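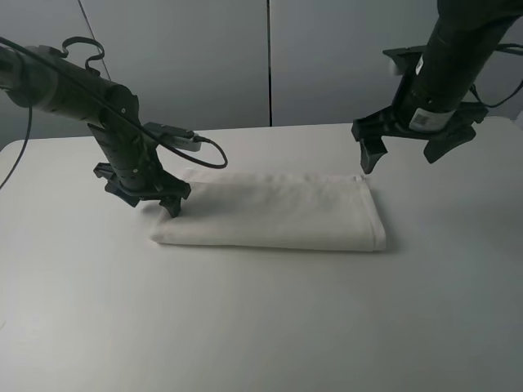

How long do people keep a bath towel before they stop using it to dry themselves? In the households we visited, most towels stayed in the bathroom until the edges frayed or a newer set arrived, and many were then kept for other jobs.

4. What happens to old towels

We had expected this part of the study to be the short one. We had gone to Cledach to talk about washing, and had put a single question about old towels near the end of the interview, more out of politeness than anything else. It was the question people most enjoyed answering. Cupboards were opened, piles were lifted down, and in several homes the kettle went on for a second time while somebody went upstairs to find the one towel that had to be seen to be believed.

Altogether the 104 households showed us 207 towels that they described as "old" or "past it". Very few of these were waiting to be thrown away. They had been moved on to a second life, and the steps were much the same from one home to the next: first the guest towel became an everyday towel, then it went to the beach or the swimming bag, then to the dog or the back step, and at last it was cut up for cleaning. People spoke of these steps as though everyone knew them, and were a little surprised to be asked.

How a towel was folded often told us where it stood in this order. Towels for visitors were nearly always folded with care, commonly into a long rectangle like the one in Figure 4, and then doubled again to suit the shelf. Towels for the dog were rolled, or simply pushed in wherever there was room. One retired couple kept two quite separate ways of folding for the same set of towels, and told us (with some feeling) that this was the result of a disagreement going back to the first year of their marriage.

Figure 4. A white towel folded lengthwise, with the stitched hem at one end.

The hem deserves a word of its own. When we asked what made a towel old, we had supposed that people would talk about thinness or a rough feel, and some did. Far more of them turned straight to the edge. A loose thread along the hem was enough to move a towel down a step, even where the cloth itself was still thick and soft – and a neat repair could keep it where it was for years. Arif Sumampouw, who carried out the Tarigan Road interviews, noted that mending was mentioned mainly by people who had been taught to do it by a parent or grandparent, and that they tended to mend towels even when they no longer mended clothes.

White towels were a special case. They were kept for best in many homes, yet they were also the first to be judged shabby, as they showed every mark and greyed with washing. Coloured towels were forgiven a good deal more. We return to this in the next section, where the washing diaries are compared with what people told us in person.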